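Emiliano Ventura keeps the seed collection at Jemal, a regional store holding 1,200 lots of beans, squash and grain. Most arrive in May, ahead of planting, and many arrive damp.

"Moisture is the first thing we measure," he says. "A bean at 14 percent looks the same as a bean at 8. One of them will be dead in 3 years."

Lots are dried over silica gel at room temperature, then weighed daily until the weight stops changing. Ventura does not use heat. "An oven is faster, and it costs you germination."

Packaging comes second. Paper envelopes are kept for short-term exchange with the sister store at Sekum. Anything meant for the freezer is sealed.

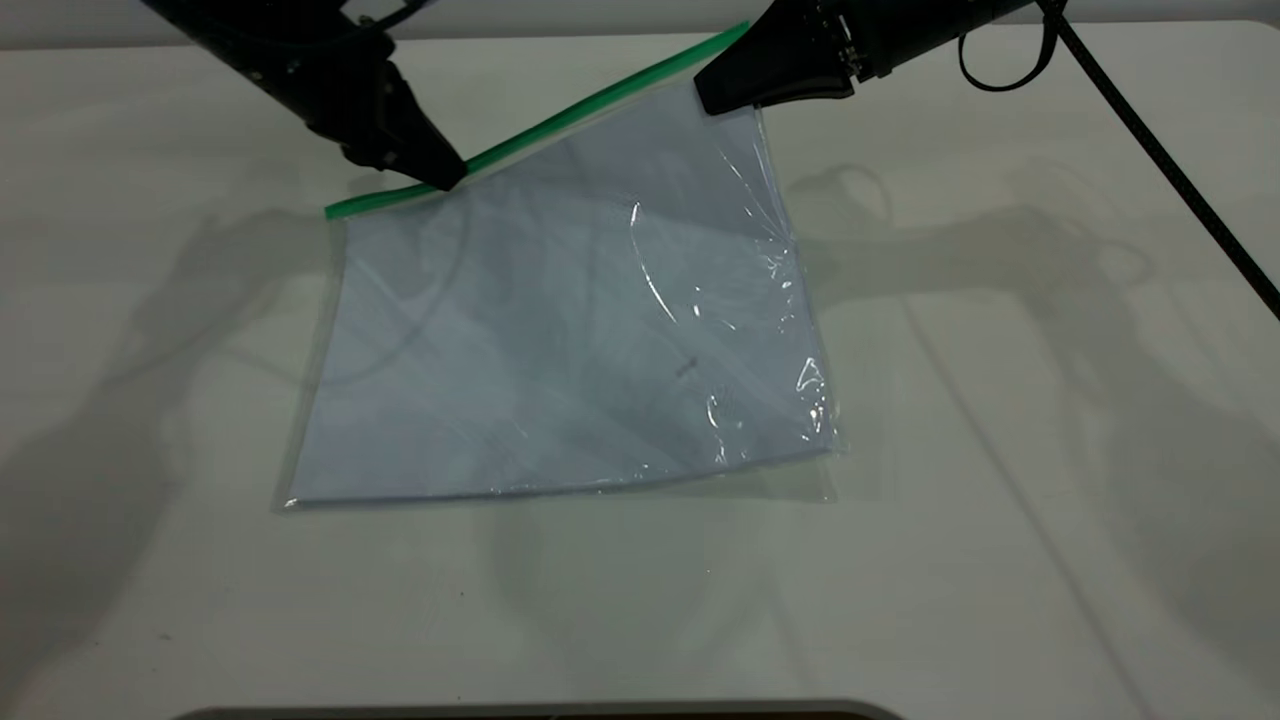

"A zipper bag is fine for a season," Ventura says. "Plastic film passes water vapor slowly, so for long storage I use glass or foil laminate." Last year he retested 114 older lots. Those with low germination are being grown out again this summer on the Illotero plots.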